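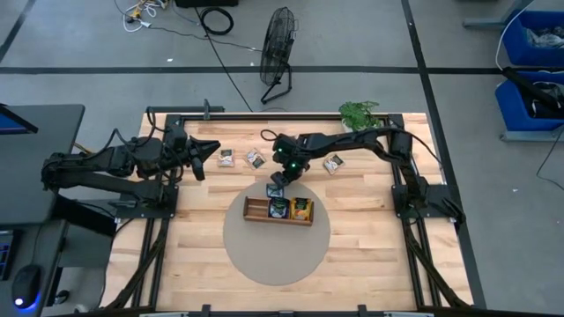

Why does tea come in little packets?

Tea is made from the leaves of a bush. Once the leaves are picked they are dried, and dry leaves will keep for a long time if they are looked after. That is the job of the packet.

Dry tea soaks up smells very easily. Leave a tea bag next to an onion and the tea may taste a bit of onion. It also soaks up water from the air, which makes it go stale. A sealed packet keeps the air out and the smell of the tea in.

What is inside?

Most small square packets hold one tea bag, enough for one cup. The bag is made of thin paper with tiny holes. Water can get through the holes but the bits of leaf can't. Some bags have a string so you can lift them out.

How do you know which tea is which?

Look at the wrapper. Tea makers print a different design for each kind, so you can tell them apart without opening them. The name is usually on the front. The back often tells you how long to leave the bag in the water.

Sorting tea on a tray

At the Stostthorpe tea room, Sølve Åberg puts the packets out on a wooden tray so visitors can choose. You can do the same at home.

1. Spread the packets out on a table with the printed side up.
2. Put the ones that match together.
3. Pick up one packet at a time by its edges. Squashing it can split the bag.
4. Lay it flat on the tray and leave a gap before the next kind.
5. Keep torn packets to one side and use those first.

Ask a grown-up to pour the hot water when it is time to make a cup.

Words to know

Stale: old and not so nice to taste.
Sealed: closed so that air can't get in.
Wrapper: the paper or foil around something.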